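Home > Support > Manuals > Label Printers > Skonel Desk Printer

Section 4. Loading the label roll and first print

Before you begin, switch the printer off and wait until the green light is out. The roll must be the Pundeo type, 400 or 500 labels.

1. Press both side latches and lift the cover until it stays open alone.
2. Put the roll on the spindle. The labels must come from the top of the roll, with the print side up.
3. Pull the paper under the two guides. Move the guides until they touch the paper, but do not press it.
4. Close the cover. You should hear two clicks.

Caution: Do not touch the print head with a metal tool. Clean it only with the pen from the package.
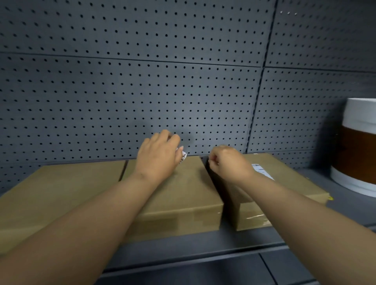

5. Switch the printer on and hold the FEED button until one blank label comes out. If three or more come out, the sensor did not find the gap. Repeat step 3.
6. In the menu choose Code Type, then the width of your label. Print one test label and read it with your scanner.

Note: For cardboard, let the label rest for 17 minutes before you scan it in a cold room. The glue needs this time.

7. If the bars are pale, raise Darkness by one step and print again.

Filed under: Printing & Labels, Getting Started

Comments (3)

Nosipho Sibiya: Step 5 was my problem, thank you. The guides were too wide.

Stelios Manolakis: Is the roll of 500 OK with the older cover? Mine closes with only one click.

Kalliopi Lambrakis: @Stelios same with me, I use the 400 one and it closes fine.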